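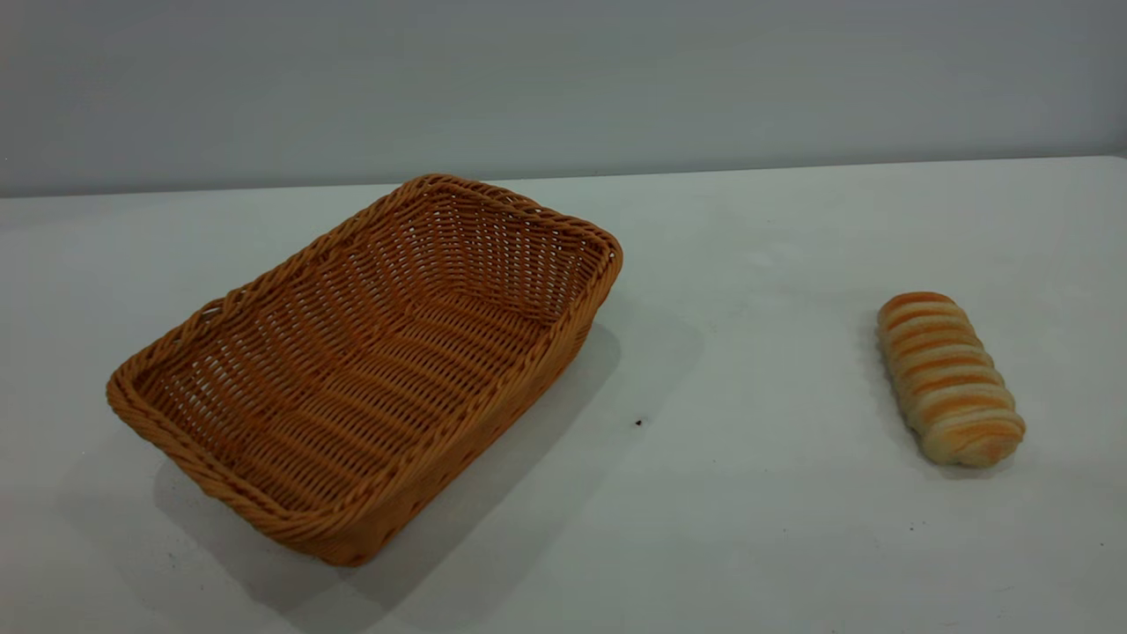
Clearing a false grip fault (code 11) on the Hilus arm

Last updated 2023-07-10

Use this procedure when the arm stops over the pick position, the gripper closes, and the Noltix controller reports "object lost" before any lift. On our cell the cause was the force threshold. It had been set for hard plastic parts and never changed when we switched to bread rolls and a woven basket.

1. Press the stop button and wait for the drives to power down. Keep your hands out of the gripper until the status light is off.

2. Open the jaws by hand with the release lever. Take out whatever is in them and throw it away if it is food.

3. Wipe the finger pads. Grease from a glazed crust builds up and makes the slip reading worse.

4. In the controller, open Grip > Limits. If Minimum Force reads 100, change it to 20. Save, then restart the controller. The new value is not loaded until you do.

5. Put one roll on the table, well clear of the basket, and run a single pick at low speed.

6. If the fault comes back, check the log for entry 898. That one means a damaged sensor cable, and no setting will fix it. Lock the cell out and replace the cable.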